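Reframing a sunset photo – mount, no mount, or leave it be?
Framing and Hanging board, page 1 of 1

berwyn_gough
Sunday, February 6, 2022
Evening all. I've been putting off reframing a sunset for longer than I care to admit. It's one I took in September from the top field, just as the sun was going into the hedge, and it has sat in a Kinsella clip frame in the hall ever since with the backing board slowly bowing. My sister has given me a nice plain frame in that pinky wood colour and I'd love to get the two together before she next visits, only the print is 6 mm too wide for the rebate. Do I trim it, or is that a crime?

oisin_o_riain
Not a crime at all, Berwyn, as long as you have another copy somewhere! A steel rule and a new blade, and take it off whichever side has the least going on. I'd go gently with the backing board though, they do love to snag a corner of the print.

nayeli_v
I'm going to disagree, sorry Oisín. I wouldn't put a blade near a print I was fond of. Get a slightly bigger frame and a mount, and let the picture breathe a bit. We did an orange sunset very like yours, dark on the left and a little white sun in the middle, and the pink moulding does lovely things for the sky.

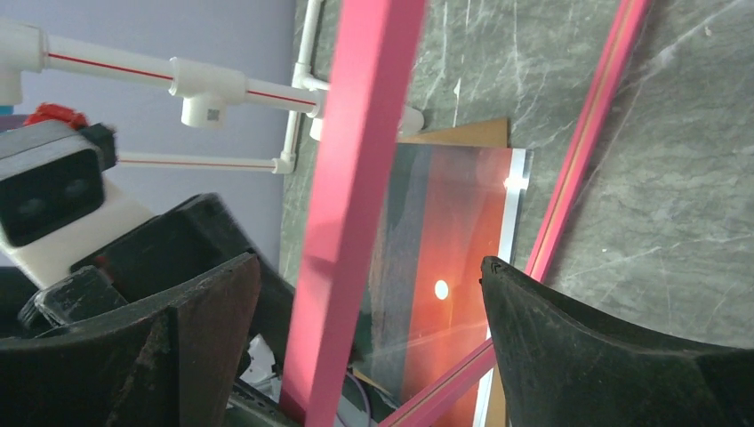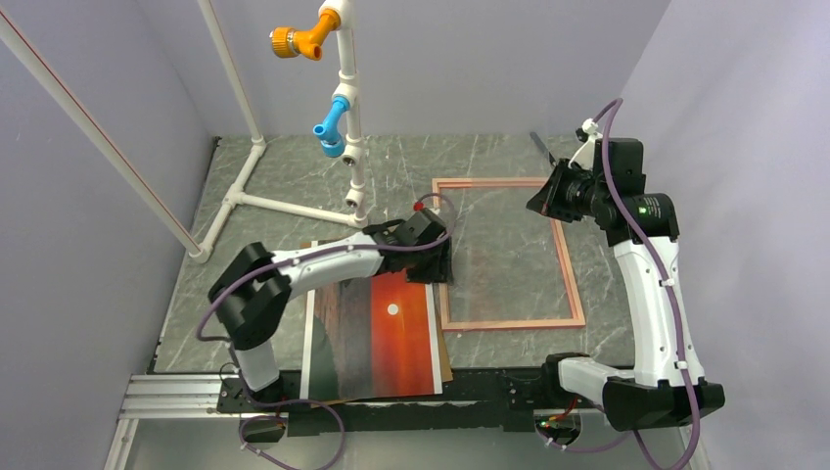 The second one has the frame lying beside the print, if you want to judge the colours together.

Aoife Nic Aodha
I'm with Nayeli on the trimming but I'd skip the mount. A sunset wants to go right up to the wood, I think – put a wide cream border round it and it starts to look like a dentist's waiting room. Could you have it reprinted a touch smaller? Jarnel did one for me and it was in the post within the week.

oisin_o_riain
Fair enough, a reprint beats the both of us. Berwyn, have you still got the original file?

berwyn_gough
I have, on the old laptop, somewhere among 2725 others. I'll put the kettle on and start looking. Still not sold on cream, Nayeli, but what about a very dark mount?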